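Punovska Oval Zip Case
Black, two shells, one zipper, one size
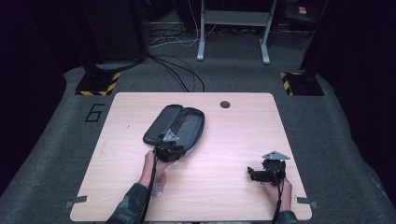
We've wanted a case like this in the shop for ages, and after a couple of years of being asked for "just a plain hard case that opens flat" we finally have one we're happy to put our name next to. The Punovska is a simple zippered oval. It opens like a book, lies down on the table in two halves, and closes again with one run of the zipper. We love it!

It's black on the outside with a black rim, and the inside is dark gray. That's the only color for now. Todor Omerović, who looks after our case and bag pages, asked the maker about a lighter lining (small black things do get lost against dark gray, we know) and one may come later, but there's no date for it.

What it's good for

Most people buy it for headphones, and it's very good at that. Folding headphones go in one half with the cable and adapter in the other. But we've been using the shop samples for all kinds of things: chargers, a sewing kit, a small first aid kit, drawing pens, the bits and pieces for a travel watercolor set. Eulalia Cáceres keeps her bike repair things in hers and has carried it back and forth to Clirnden all fall in the bottom of a pannier.

Since the two shells share a spine, you get two shallow trays side by side when it's open. I really like this for desk work - tools in one half, parts in the other, and everything is still in the case when you're done. Try doing that with a drawstring pouch.

The shape

An oval isn't the most efficient shape for a shelf, and if you need to stack a lot of cases in a drawer you'd be better off with the Guo box case, which has square corners and costs a little less. The oval is nicer in a bag, though. There are no corners to snag on a lining or dig into your back, and it slides past a laptop or a lunch box without a fight.

Opening and closing

The zipper goes around the rim and stops short of the spine on both ends. Open it all the way before you fold the halves back, especially for the first week or so. The spine is a bit stiff when new and wants to spring the case half shut. Lay it open on a table overnight and it relaxes nicely.

When you close it, check that nothing is sitting on the rim near the spine. A cable caught there is the usual cause of a zipper that won't run, and pulling harder is the wrong fix! Back the zipper up, tuck the cable in, and go again.

You can open and close it with one hand once it's broken in, but it's easier with two: steady one shell, lift the other.

Looking after it

Wipe the outside with a damp cloth. For the inside, a lint roller works better than anything else we've tried, and a soft dry toothbrush gets crumbs out of the spine. Please don't put it in the washing machine. Jiahui Xue tried it on a sample for us in November and the shells came out with a wave in them that never went away. The zipper was fine, for what that's worth.

If the zipper starts to feel rough, rub a little candle wax along the teeth and run it back and forth.

Details

Item number: 344
Shape: oval, hard shell
Shells: 2, joined along one spine
Outside: black
Inside: dark gray
Closure: zipper
Sold: singly, empty
Shipping: from our Evotthorpe stockroom

Questions we get

Does it come with a divider?
No. We sell a soft divider separately, and it fits either half. It stays put by friction, so it does shift if you carry the case loosely packed.

Is it waterproof?
No. It'll shrug off a short walk in the rain, but water can get in through the zipper. For boats and beaches, look at our dry boxes.

Will my headphones fit?
If they fold, very likely. If they don't fold, measure them first and write to us with the numbers. Shiyu Xie has a sample at the desk and is happy to check for you.

Can I have my name put on it?
Not on the shell, sorry - the surface doesn't take print well and we weren't pleased with the tests. We can add a small stitched tag to the zipper pull. Allow 7 extra days.

Can I return it if it's the wrong size?
Yes, as long as it's clean and unmarked. Send it back in any box you like.

From customers

"Bought one for my hearing aid supplies and went back for a second for my husband's shaver. Opens properly flat on a hotel desk, which the old one never did." - Cosimo Costa

"Good case, stiff at first. Leaving it open overnight helped a lot. Would buy again in green."

Stock

The first delivery was 800 cases and a good part of it is already gone. The next one is ordered. If the button says "waiting list," leave your email and you'll get one message when they're in, and no newsletter.

Page updated 15/12/2023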